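Lost Toys Head Home From Brunbridge Dog Park, Eventually

Apr 10, 2021

The lost property box at Brunbridge dog park has been emptied for the first time since December, and the town's dogs have some explaining to do.

The wooden box by the Grecu Street gate was built to hold lost leashes and the odd glove. Over the winter it took in 90 items, most of them chewed. The lid stopped closing in February. By March a tennis ball was holding it open, which did the rain a favor and the gloves none at all.

The Hetmont Residents' Association, which looks after the park, voted last month to clear the box, clean whatever could be saved and offer it back to its owners. The vote took 4 minutes. The discussion of who would take the box home took most of the evening.

Sorting has been going on in the kitchen at Liltimo Hall, next to the sink, one tray at a time. Rubber toys get a scrub with a dish sponge and a wipe with a microfiber cloth. Rope toys are harder. They hold on to a great deal of park, and the association's position is that a rope toy is clean when the person washing it has had enough.

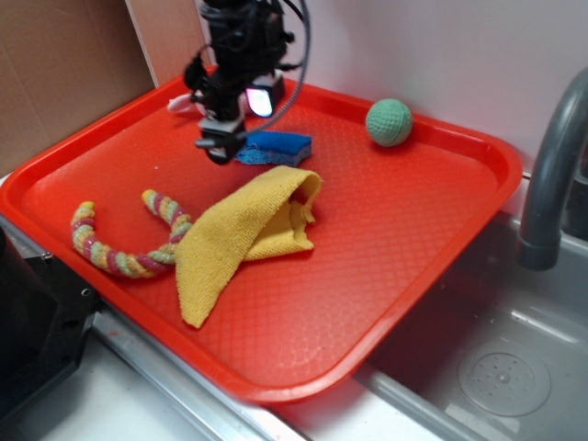 Anything that squeaks has been put in a separate bag, at the request of the yoga class across the hall.

Owners can collect their belongings from the hall on any weekday morning until the end of the month. No proof of ownership is needed, although the association asks that people stick to toys they recognize. Dogs are welcome but must stay on a leash in the lobby – an early trial without leashes was not repeated.

Toys left unclaimed will go to the animal shelter on the Hetmont road. Gloves left unclaimed will go back in the box, where they seem to be happy.

A new box with a hinged lid and drainage holes has been priced at $300. The association has $90 set aside for park repairs and is taking donations at the hall. It has also ordered a sign asking visitors to check for toys before they leave. Last year's sign is believed to have been eaten.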